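Ticket: Desktop won't POST after CPU removal
Product: Dell tower, refurb batch
Opened: April 20, 2025
Status: Open, then waiting on parts, then closed

First entry

Hi all, me again. I've got a tower on the bench that powers up, spins its fans for 3 seconds, shuts off, waits a bit and tries again. No beep, no picture, no nothing. It came in with the Cumotine batch (the office clear-out lot from January) and it was marked as a good one, so somebody had it running at some point.

What I've tried so far: different wall outlet, different power cord, different monitor, different monitor cable. Pulled both drives' data cables and tried again, same thing. Took all the memory out and put one stick back, then moved that stick from slot to slot. Same thing every time. I also held the power button down with the cord out for a good long while, which I do with everything, and it made no difference at all.

The front light goes amber and blinks. I tried to match the blinks to the chart we have taped inside the parts cabinet, but that chart is for an older model and I don't trust it.

Second entry

Okay, swapped in the loaner power supply from the Corura shelf. I just laid it next to the case and ran the cables over, I didn't mount it. Exact same loop! So the original supply is off the hook, and I've left it in place with its screws.

Next I cleared the settings by pulling the coin battery. The old one read low on the meter, so it got a new one from the drawer. Still looping. I was a little bit hopeful about that one, I have to say.

That leaves the processor or the board. I'm going to lay the case over on its side, get the cooler out of the way and have a look at what's in the socket. More when I've had lunch.

Third entry

Side panel off, cooler off, processor out. The paste was dried up hard and it took a lot of patience with wipes and alcohol to get the top of the chip clean. I looked at the gold pads on the bottom under the magnifier and there was a smear of old paste along one edge, maybe the width of a pencil line. Somebody has definitely been in here before me and got messy with it. 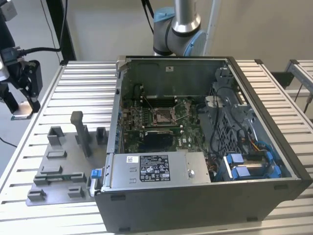 So the chip got cleaned on both sides and went into an antistatic bag with the ticket number on it. I then went over the socket with the flashlight, row by row, tilting the light around so the pins would shine evenly. One spot near a corner didn't shine like the rest. With the magnifier it looked like a single pin leaning over toward its neighbor, plus a bit of gray goo next to it that I'm pretty sure is more paste.

I did not try to bend it yet. My hands are no good for that after coffee, and I've ruined a board that way before (sorry again about the one from Ranasinghe, I know that was a nice machine). If anyone has the fine tweezers, please put them back in the blue tin, they aren't where they should be.

Questions for whoever reads this next:
Do we have a spare board for this model? The parts list says yes, bin 43, but bin 43 has nothing in it except laptop hinges.
Is it worth it? A used board from Cloltulach is 50 dollars plus shipping, and I don't think we get a whole lot more than that for the finished tower.

Fourth entry

Found the tweezers, thank you! They were in the mug with the pens.

Cleaned the goo out with a soft brush and alcohol, let it sit overnight, then nudged the pin back. It took me four tries and I was holding my breath the whole time. It isn't perfectly straight but it lines up with the others when I look down the row.

Chip back in, new paste, cooler on, one stick of memory. Pressed the button and it stayed on! White light, logo, and then it complained about the time and date, fair enough with the new battery. Put the rest of the memory back one stick at a time and it counted all of it.

Fifth entry

Ran the memory test overnight, no errors. Both drives show up in setup. Processor temps look normal under load, fan gets a bit loud but no worse than the others in this batch.

Put the side panel back on and moved it to the imaging shelf. I've added a note on the case that the socket has had a repair, so please don't pull the processor again unless you really have to. I never ordered the board, so you can take that off the request list. And bin 43 still needs a new label.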